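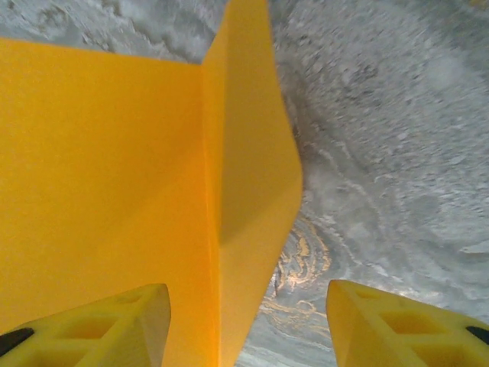

A participant in Westum wrote to us after the January evening that she had expected a lecture and was annoyed for the first half hour, until she understood that her table was supposed to do the talking. She asked if we could say this more clearly in the invitation. We have changed the invitation.

**Sketen: Community conversations on care in old age**
Progress report to the Boström Fund
Friday, March 29, 2019

**Where we are**

The project has the task to bring people in Larkcombe and Westum together to talk about how we want to grow old, and who should look after whom. In the application we promised 12 evenings during the grant period. Four have taken place, two in each town. The other eight are planned, and for most of them the room is already confirmed.

The evenings follow the plan you approved. There is a short reading, then conversation at small tables, then a round where each table reports one question it could not answer. We had foreseen that the tables would report conclusions. After the first evening in Larkcombe we decided to ask for questions, as the conclusions were very general and sounded almost the same from every table. The questions are much more different from each other, and people listen better when they are read aloud.
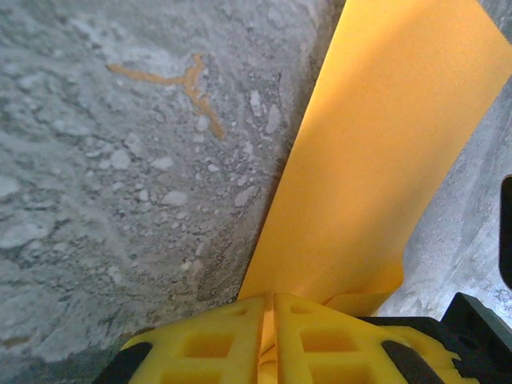 The topic that came back at every evening is distance. Many families have the children in another state and the parents at home, and a large part of the work is done by neighbors who have no official role. In Westum one table spent the whole evening on the matter of house keys: who should have one, and what it means to ask for one. We did not have this in our reading list. I have now found a short text about neighbors and trust, and it will be used from the next evening on.

In Larkcombe the conversation went more to money and to the question whether adult children owe care to their parents. It was at moments quite sharp. The table hosts managed it well, but two of them told me afterward that they would like more preparation for such moments. We will therefore hold an additional training before the summer, in the same form as the first one.

**The online part**

The website is open and the readings can be downloaded. The discussion page is the weakest part of the project so far. People read it and few of them write. Some participants said they do not want to put family matters on a page where a cousin can find them, and I think this is a fair objection. We now allow contributions without a name, and a table host reads them before they are published. I would like to wait for the next evenings before I judge if it helps.

We have also started to carry questions from one town to the other. A question that was left open in Larkcombe is read at the beginning in Westum, and the other way around. This costs nothing and it has given the evenings a connection that was missing before.

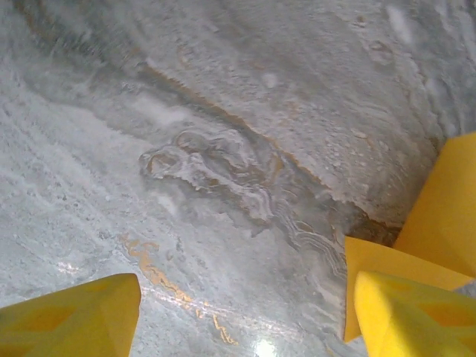
The conversation guide is the largest piece of work still in front of us. It will contain the readings, the collected questions, and practical advice for groups that want to hold such an evening without our help – how to arrange tables, how long to talk, what to do when one person speaks all the time. The text is half written. For the cover I would like the pale gray and chalky white you see here, with the streaks that look like stone, and the bright yellow kept to the edges. Many of our participants are older and need strong contrast, so the title will be printed in black and in large type. The printer in Larkcombe will make a test sheet before we order.

**Money**

From the current installment, $2100 is not yet spent. This sum was meant for travel of guest speakers. As we work without speakers now, I ask for your permission to move it to printing of the guide and to the additional training for table hosts. The rest of the budget is used as planned, and the receipts are in the attached folder.

**Difficulties**

We reach too few people under forty. The evenings begin at a time when parents of small children are busy, and the subject does not seem urgent to them. For Westum we will try one Saturday morning with a supervised room for children next door. If it is well visited we will do the same in Larkcombe.

Transport was also a problem on the winter evenings, when several people registered and then did not want to drive in the dark. The later dates have more daylight, and the registration form now has a line where one can offer or ask for a ride.

**What we need from you**

– a decision about the $2100, if possible before the printer needs our order
– your comments on the first half of the guide, which is attached
– the correct form of the Boström name and logo for the back cover

The next report will follow when the eighth evening has taken place.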